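Bristdale Readers Board > Fiction > Novels, General

Thread: Ramanauskas, the ferry book — did the ending work for anyone?

Started by pagecorner, Sep 7, 2018

pagecorner
Finished "The Loveo Crossing" last night and I have been in a mood ever since. For those who haven't read it, a man comes home to run his late mother's river ferry, discovers that she kept a second set of books, and spends most of the novel not opening them. Then he opens them. Then there are 28 pages left.

I liked the first half a great deal. The stuff with the cable and the winch is the best writing about machinery I've read in a while, and I say that as someone who once broke a can opener. But the last chapter reads as if the author had a train to catch. The brother turns up, says two sentences, and forgives everybody including, as far as I can tell, the river.

Spoilers are fine from here on, I'd say. The thing has been out since December.

oldmarginalia
The brother doesn't forgive anybody. Read it again. He says "I suppose that's the size of it" and goes to look at the boat. That's a man declining to have the conversation, which anyone with a brother will recognize.

pagecorner
I have a brother. He would have at least asked about the money.

tin_whistle_66
I gave up at page 322. My bookmark is still in there if anybody wants the copy.

oldmarginalia
You gave up at page 322 of a book with a big scene on page 330?

tin_whistle_66
I didn't know that at the time, did I. By then he had walked down to the landing, thought about his mother, and walked back up more times than I have been to the dentist in my life. A person has limits.

harbor_lit
The walking is the book, though. He takes the same path every time and sees one more thing on it. First the post, then the notch in the post, then what the notch was for. When I got to the notch I put the book down and went and stood in the yard for a bit.

tin_whistle_66
I also put the book down.

sallowfield
Can I ask about the dreams? There's one every other chapter and they're all in italics. I skipped the italics and don't feel I missed a thing. Is there anything in them that matters?

harbor_lit
The third one has the second set of books in it before he knows it exists. So either he did know, and he's been lying to us since page one, or it's that kind of novel. I've gone back and forth.

sallowfield
Hm. That is sort of interesting. I'm still not reading italics.

pagecorner
I think he knew. The bit with the locked drawer makes no sense otherwise. He's a man who fixes a winch with a coat hanger and he can't get into a kitchen drawer for 200 pages?

oldmarginalia
Agreed on that, for once. He knew. The whole thing is told by a man who is stalling. Which is why the ending has to be short — he's run out of ways to stall.

pagecorner
That's a good argument for a short ending. It isn't much of an argument for this one. You can be short and still let us see what was in the books. All we get is that she "had been carrying people for nothing." Which people? For how long? I wanted one name and one date. I'd have settled for a receipt.

brindlecat
She was letting the mill families ride free after the layoffs and writing it down as if they'd paid, and making up the difference from the house money. It's in there. It's in chapter 6, when the neighbor says she never once saw the mother in a new coat. You have to put the two together.

pagecorner
Well, now I'm annoyed, because that's better than what I thought I'd read.

tin_whistle_66
It's better than what I read too, and I read 322 pages of it.

kestrel_again
Has anyone tried his first one, "Brarnus"? It's 600 pages and set in a salt mine. I mention it as a warning. The prose is lovely and you come out of it wanting a glass of water.

oldmarginalia
I have read it 2 times.

kestrel_again
Of course you have.

oldmarginalia
It rewards it! The foreman is funnier the second time. And you notice that the wife is the one telling the last part, which I missed completely on the first go. I'd put it above the ferry book, if you have the winter free.

sallowfield
Are there italics?

oldmarginalia
A few letters home.

sallowfield
Then no, thank you.

harbor_lit
To drag us back to the question, I thought the ending worked up to the last paragraph. Him letting the rope go is right. Then there's that line about how every river is a kind of ledger, and I could hear the author being pleased with it from here. Stop one paragraph earlier and I'd be pushing it on strangers.

pagecorner
Yes. THAT is the line I was trying to be angry about. I got distracted by the brother.

brindlecat
I liked the ledger line. Sorry. I even copied it out. I'm aware this makes me the sort of person it was written for.

tin_whistle_66
Somebody has to be. The offer on my copy stands, by the way. It's very clean after page 322.

kestrel_again
I'll take it if you're still coming to the Bristdale swap. I can trade you a mystery with the last page missing, which sounds about your speed.

pagecorner
All right, I've gone back over chapter 6 with my coffee, and brindlecat is correct about the coat. It's half a sentence, in the middle of an argument about eels. I'm moving the book up from "cross with it" to "cross with it but keeping it." I still say the brother should have asked about the money.

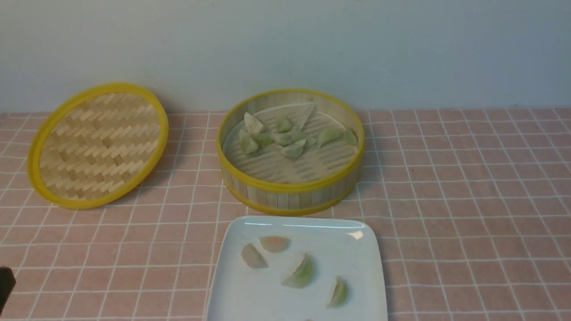
Next on my pile is something short with no water in it at all. If anybody knows a decent novel under 200 pages where the family gets along and nothing was kept in a drawer, leave the title below and I'll look for it this weekend.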